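Notebook, May, bench 2, started 8:40

Target for the Retinetti set was 400 clean demos of the drawer task before lunch. We have 231. I am writing the number down early so that I can't improve it later.

Setup as yesterday, handheld gripper, one person on the tool and one on resets. The Fusutier recorder dropped its clock sync twice in the first hour and then behaved for the rest of the morning, so I have learned nothing. Both bad stretches are marked in the log with an X. If you are cleaning the data, throw out anything between an X and the next "sync ok" line. Do not try to rescue it. I tried to rescue some last time and spent an afternoon lining up gripper width against video by eye, like a man tuning a piano with oven mitts on.

Demo 1011 in the running count is the one where I pulled the drawer completely out and stood there holding it. I labeled it a failure. Bianca thinks it should be labeled a success of a different task. We are both right and the label file has room for one of us.

Other notes on the drawer task. The approach is too neat. I always come in from the front at the same height, and I suspect the policy will learn my posture before it learns drawers. From now on, start every tenth demo from somewhere silly: too high, too far left, wrist rolled over. Also leave the jaws wide at the start. I had been half closing them on the way in to save time, and the width trace shows it on nearly every run after the first batch.

Then the pads. The covering on both fingers is peeling. There's a flap folded back on itself across the left one, the strip along the top of the right one is creased and loose, and both have ragged patches lower down. I have been telling myself it is cosmetic for longer than I'd like to put on paper.
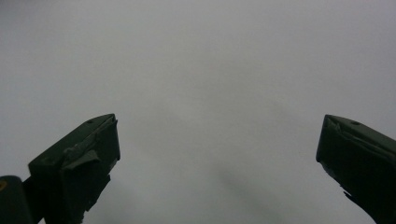 Bianca Lungu wants the fingers re-covered before anyone records another demo, and she wants the old and new runs kept in separate folders. Her point is that the fingers are in every picture the model gets, so a worn edge is part of what it sees, and if half the set has ragged fingers and half has smooth ones we should at least know which half is which. She also asked whether the grip on the drawer handle had changed over the morning. I said no. She asked how I knew. I went to make coffee.

Back, 1:15. She has a point, which I am recording here so I don't have to say it out loud. Plan:

Freeze the current set at 231. Tag it "worn". No more demos go in.
Re-cover both fingers, same material on each. Check that the screws are snug while we're at it.
Record 4 calibration sweeps with the new covering before any task data. Jaws fully open, fully closed, then open again, against a plain background.
Run the same starting positions as this morning for the first batch, silly ones included, so we can compare.

On the Mahasneh loader: it still assumes one gripper description per dataset, so two folders means two config files. Please copy the whole file and change the name inside it too. Last time somebody changed only the file name and we trained on the same folder twice. That somebody has been spoken to and is writing this.

The people at Narnport asked for a sample by the end of the month. I would send them the worn set, labeled as worn, with the X stretches removed. It's decent data for what it is, and they asked for "realistic".

Open question for whoever has the bench next: do we keep failed grasps? I have been keeping them with a fail flag. The loader ignores the flag.

Stopped 3:50. Old pads are coming off tonight. Scraper is in the second drawer, the one that still has a drawer in it.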